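Writing and Testing a Short Role-Playing Adventure: The Salt Road to Nungate

Project report, Game Writing module
Student: Reda Badawi
Submitted: 7 Jun 2026

1. Aim of the project

The aim of my project was to write an adventure for a table-top role-playing game which can be led by a person who has never been game master before. I have played in such games since secondary school, but always as a player. When I tried to lead a published adventure last year, I had to read 40 pages before the first evening and I still forgot the name of the main enemy. I wanted to know if the text itself can be arranged in a way that makes this easier.

The module asked for a complete adventure, a test with real players and a written report. I did not make new rules. I used Ravar, the simple rules set we were given in class, which needs only six-sided dice and a character sheet of one page.

2. The setting

The adventure takes place in 1762, in a country that does not exist but looks a little like the north of Europe. Jodholm is a small harbour which lives from salt. Nungate is the larger town at the other end of the salt road. In winter the road is the only connection between them, and at the start of the story no wagon has arrived in Jodholm for many days.

The players are hired by the widow Zawadzka, a salt merchant. She offers a reward of up to 3000 silver marks, depending on how much of her salt is brought back. I chose a reward that can change so that the group has something to argue over with her, and with each other. In my first draft she was the secret villain. I removed this, as two of my classmates guessed it after reading only the first page.

3. Method

I wrote each place on the road as a separate section with the same order: what the characters notice first, who is there, what this person wants, and what happens if the players do nothing. The last point I took from the notes of our February lecture on "moving" situations. No section was allowed to be longer than 1000 words.
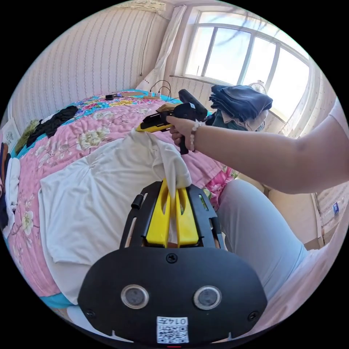 Fig. 1. White fabric between the yellow jaws, over the bed with clothing and floral bedding.

The text which the game master reads aloud was kept very short. In published adventures I often find a long paragraph in italics, and the players stop to listen after the second sentence. In my version, it is never longer than three sentences. Everything else is written for the game master in plain language, and I tried not to use words which I myself must look up.

For the test I asked four players and one game master. The game master had played before but never led a game. She received the text one evening before, and I sat in the corner with a notebook and was not allowed to help. This was harder than I expected. When the group met the ferryman she gave him the wrong motive, and I had to stay silent for the whole scene.

4. What happened in play

The first part went well. The players talked with Zawadzka for a long time and got a better price from her. Then they did something for which I had not prepared: they decided to travel by boat along the frozen coast and to avoid the road completely. My text said that the harbour is closed by ice, but it said this in the section about the inn, and the game master had not found it. She allowed the boat. In this way the group passed three of my sections without seeing them.

After the game she told me that she did not feel lost in this moment. She took the toll keeper from one of the missed sections and put him on an island. It worked because his section explained what he wanted and did not depend much on where he stood. I was glad to hear this, although it was not really my plan.

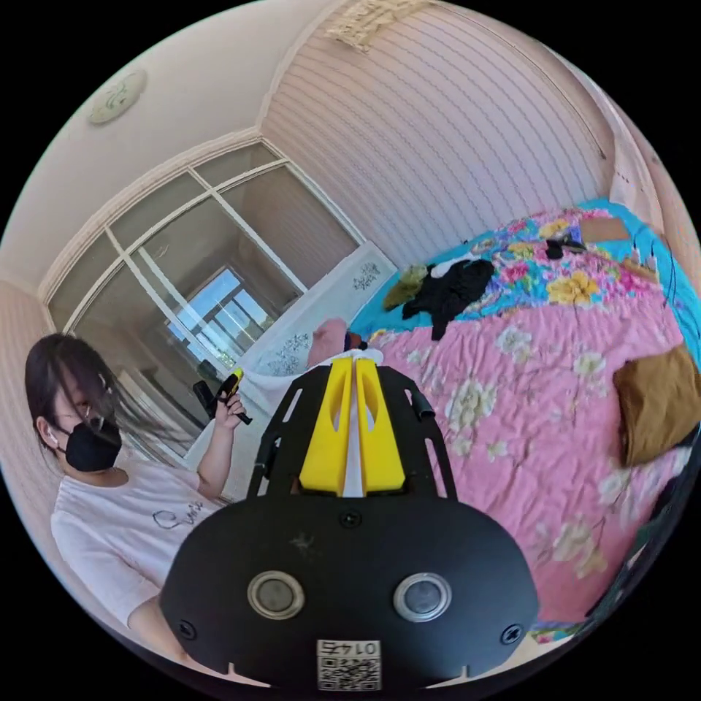 Fig. 2. The two yellow fingers between their black supports, pink fabric in the lower slot on the right.

The fight at the end was too long. The Ravar rules make each wound small, and I had given the smugglers too much armour. One player began to look at his telephone. In the second version I have given the smugglers a reason to run away when their leader is hurt, and I have taken the armour from all of them except the leader.

5. Changes after the test

The ice in the harbour is now mentioned on the first page and again on the map. The ferryman's motive is the first line of his section. I also added a short list of names at the end, as the game master had to invent a name for a stable boy and called him Bob, which did not fit very well to the rest of the names.

6. Limits

I tested the adventure only once and with people who know me, so they were perhaps too polite. I would like to see it led by someone who did not study with me. I also did not test the second version of the final fight, only calculated it with dice at my desk.

Appendix A contains the adventure text, Appendix B the map of the salt road and Appendix C the feedback sheets of the players.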